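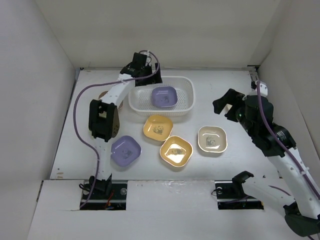

»Wartungsarm ist ein Wort aus dem Prospekt«

Tanveer Zaidi betreut bei Dikitz in Arnard eine Zelle mit zwei Armen, die Schalen in einen Korb räumen. Ein Gespräch über Kabel, Klebeband und die Frage, wie viel Handarbeit in der Automatisierung steckt.

Ich war mit einer schlechten Meinung angereist, das gebe ich zu. Wer über Automatisierung schreibt, bekommt im Jahr eine ganze Reihe von Zellen vorgeführt, und fast immer steht jemand daneben, der betont, dass man die Anlage eigentlich kaum anfassen müsse. Bei Dikitz fiel dieser Satz schon am Telefon. Er kam allerdings vom Vertrieb. Tanveer Zaidi, der die Zelle morgens einschaltet und abends als Letzter abdeckt, lacht, als ich ihn darauf anspreche.

»Wartungsarm ist ein Wort aus dem Prospekt«, sagt er. »Ich bin ja jeden Tag hier. Wenn die Zelle mich nicht bräuchte, wäre ich woanders.«

Die Aufgabe klingt bescheiden. Auf einer weißen Arbeitsfläche liegen Schalen in Gelb, Lila und Cremeweiß, auf manchen Böden ein Panda, hinten steht ein gelochter Kunststoffkorb. Die Schalen sollen in den Korb. Ein Kind könne das, sage ich. Zaidi hat den Einwand offenbar schon öfter gehört und geht darüber hinweg. Ihn beschäftigt an diesem Vormittag etwas anderes, nämlich das lila Kabel am linken Arm.

Es läuft über den Greifer, quert den Unterarm und macht neben dem Ellbogen einen weiten Bogen nach außen. Für mich sieht das nach Provisorium aus. Warum liegt es nicht eng am Arm?

»Weil es dann bricht«, sagt Zaidi. »Der Ellbogen braucht Luft. Wenn der Arm sich streckt, zieht er an der Leitung, und wenn er sich faltet, schiebt er sie zusammen. Ich hatte sie am Anfang schön straff verlegt, das sah gut aus, und im Mai hatten wir den ersten Wackelkontakt. Der Arm blieb stehen, lief wieder an, blieb stehen. Wir haben drei Tage lang in der Software gesucht.«

Drei Tage für ein Kabel, das erscheint mir viel. Lollalen, die Überwachungssoftware der Zelle, soll Störungen doch eingrenzen können, so steht es jedenfalls in den Unterlagen, die man mir vorab geschickt hat.

»Lollalen hat gemeldet, dass die Verbindung zum Greifer weg ist. Das stimmte ja auch. Nur wo sie weg ist, das stand da nicht.« Gefunden habe er die Stelle am Ende mit den Fingern. Arm stromlos, von Hand langsam durchbewegen, dabei die Leitung zwischen Daumen und Zeigefinger entlangfahren. Kurz vor dem Ellbogen sei sie weicher gewesen als der Rest. »Seitdem mache ich das regelmäßig, auch ohne Fehlermeldung.«

Jetzt hält ein kleiner weißer Kabelbinder die Leitung am Unterarm. Er darf nicht zu fest sitzen, erklärt Zaidi, man muss das Kabel darunter gerade noch drehen können. Ich frage, ob der Hersteller dafür ein Maß angibt. Die Arme kommen von Nechyporuk, und deren Handbuch ist nach seiner Auskunft dick.

»Dick ist es. Zur Montage steht alles drin, jede Schraube. Zur Kabelführung gibt es eine Zeichnung, und auf der Zeichnung ist der Arm in genau einer Haltung zu sehen. Leider hat er bei uns mehr als eine.«

Er führt mich um die Zelle herum und zeigt auf die vordere Blende, in der bei jedem Arm ein Ausschnitt offen ist. Dahinter Schienen, Leitungen, links auch Elektronik. Ob das so offen bleiben soll? Bei der Abnahme einer normalen Produktionsanlage, wende ich ein, käme man damit vermutlich nicht weit.

»In der Produktion nicht, nein. Hier ist es mir offen lieber. Ich will mit der Taschenlampe hineinsehen können, bevor ich einschalte.« Es habe einmal Deckel gegeben. Für jede Kleinigkeit mussten sie herunter, irgendwann blieben sie im Regal. Ich notiere mir das mit einem Fragezeichen. Dass etwas bequem ist, macht es noch nicht richtig, und in einen offenen Ausschnitt fällt auch einmal eine Schraube. Zaidi bestreitet das gar nicht. Ihm ist schon eine hineingefallen, er hat sie mit einem Magneten wieder herausgeholt.

Weniger überzeugt mich das Klebeband. Zwischen den beiden Ausschnitten ist die Fuge zur Arbeitsfläche mit einem durchsichtigen Streifen überklebt, der Falten wirft und das Licht spiegelt. In einer Zelle, deren Kameras Gegenstände erkennen sollen, kommt mir das merkwürdig vor.

»Ja«, sagt Zaidi und macht eine Pause. »Das Band ist nicht meine stolzeste Arbeit.« Darunter sammelten sich sonst Krümel vom Abrieb und Staub, und den bekomme man aus der Fuge schlecht heraus. Mattes Band habe er bestellt. Bis es da ist, zieht er das glänzende ab, sobald es sich hebt, wischt die Kanten mit Alkohol ab und klebt neu. Glatt werde es beim ersten Versuch nie.

Mit den Spiegelungen hat er ohnehin zu tun. Die Schalen haben blanke Ränder, und auf einer der gelben liegen helle Lichtflecken rund um den Panda. Ich will wissen, ob das System dann noch weiß, was es vor sich hat.

»Meistens. Kritisch wird es am Rand, weil der Greifer dort zufassen soll. Wenn der Rand im Bild ausfrisst, rät die Erkennung, und dann greift der Arm daneben oder drückt die Schale weg.« Deshalb prüft er morgens auch das Licht. Er legt eine Schale erst vorn auf die Fläche, dann hinten, sieht sich beide Male das Kamerabild an und dreht notfalls an der Leuchte. Ein Messgerät benutzt er dafür nicht. Das Verfahren ist so unwissenschaftlich, dass ich nachfrage, ob es wenigstens aufgeschrieben ist. Ist es nicht. Zaidi sagt, er habe es vor.

Und wenn er einmal krank ist?

»Dann läuft die Zelle mit dem Licht von gestern.«

Aufgeschrieben ist dafür der Rest der Morgenrunde, auf einem Blatt in einer Klarsichthülle. Zuerst der Blick in die Ausschnitte. Dann beide Arme stromlos von Hand bewegen und auf Schleifgeräusche achten. Kabelbinder ansehen, Kabel abtasten. Die Fingerflächen der Greifer mit einem fusselfreien Tuch abwischen, ohne Lösungsmittel. Einschalten, warten, bis die Anzeige am Handgelenk grün ist. Referenzfahrt mit dem linken Arm, danach mit dem rechten, nie beide zusammen. Zum Schluss der Korb: hinstellen, bis zur Markierung im Kamerabild schieben, festdrücken und loslassen.

Warum die Arme nacheinander referenziert werden, möchte ich genauer wissen, denn in der Vorführung, die man mir vorher gezeigt hatte, fuhren sie gleichzeitig los.

»In der Vorführung lag auch nichts auf der Fläche«, sagt Zaidi. Die Arme kennen ihre Lage vor der Referenzfahrt nicht genau genug, und über dem Korb kommen sie sich nahe. Zweimal haben sich die Greifer berührt. Beim ersten Mal blieb es bei einem Kratzer, beim zweiten Mal war eine Fingerbacke verzogen, und er hat es erst gemerkt, als die Schalen schief im Greifer hingen. Er tauscht die Backen seither lieber einmal zu früh. Zwei Schrauben lösen, Backe abziehen, Auflage reinigen, neue Backe aufsetzen, handfest anziehen, den Greifer einmal langsam schließen lassen und erst dann mit dem Drehmomentschlüssel nachgehen. Wer vor dem Schließen festzieht, bekommt die Backen nie parallel.

Auf meine Frage nach den Kosten einer Backe wird er wortkarg, das sei Sache des Einkaufs. Ich habe beim Einkauf nachgefragt und bis Redaktionsschluss keine Auskunft bekommen.

Eine Zahl nennt er dann doch. Über 400 Betriebsstunden habe die Zelle hinter sich, die Stunden mit offener Fehlersuche nicht mitgerechnet. Warum eigentlich nicht mitgerechnet? »Weil Lollalen nur zählt, wenn die Arme fahren.« Damit wäre auch geklärt, wie die schöne Verfügbarkeit zustande kommt, die im Vertriebsgespräch eine Rolle spielte. Wer nur die Zeit misst, in der eine Maschine läuft, wird immer feststellen, dass sie läuft. Zaidi widerspricht mir an dieser Stelle ein wenig. Er führe nebenher ein Heft mit den Stillständen, das könne jeder einsehen. Ich habe es eingesehen. Die Schrift ist klein, manche Einträge bestehen aus einem einzigen Wort, »Kabel« kommt häufig vor.

Ob er die Zelle weiterempfehlen würde? Er denkt länger nach, als dem Vertrieb lieb sein dürfte.

»Als Werkzeug, um etwas herauszufinden, ja. Ich habe hier mehr über Greifen gelernt als in den Jahren davor. Als etwas, das man hinstellt und vergisst, nein. Da würde ich niemandem dazu raten.« Dann schränkt er ein: Mit ordentlicher Kabelführung ab Werk und einer Fehlermeldung, die den Ort nennt, sähe das anders aus. Beides hat er Nechyporuk geschrieben. Zur Kabelführung kam eine freundliche Antwort mit derselben Zeichnung im Anhang.

Während wir reden, wandert sein Blick immer wieder zurück zu den Armen. Der rechte trägt ebenfalls ein lila Kabel, es folgt dem Unterarm und wird von einem weißen Binder gehalten. Dieser Arm habe bisher keine Schwierigkeiten gemacht, sagt Zaidi. Ich frage, woran das liegt. Gleiches Modell, gleiche Leitung, gleiche Aufgabe, da müsste man doch gleiche Fehler erwarten.

»Er fährt weniger weit aus. Vielleicht ist es das. Vielleicht hat er auch nur noch nicht angefangen.« Er will die Leitung demnächst trotzdem tauschen und die alte aufschneiden, um zu sehen, wie sie innen aussieht. Das Ersatzkabel liegt schon im Schrank, die Länge hat er mit drei Fingerbreit Zugabe bestellt.

Das Gespräch wurde am 02.07.2025 in Arnard geführt.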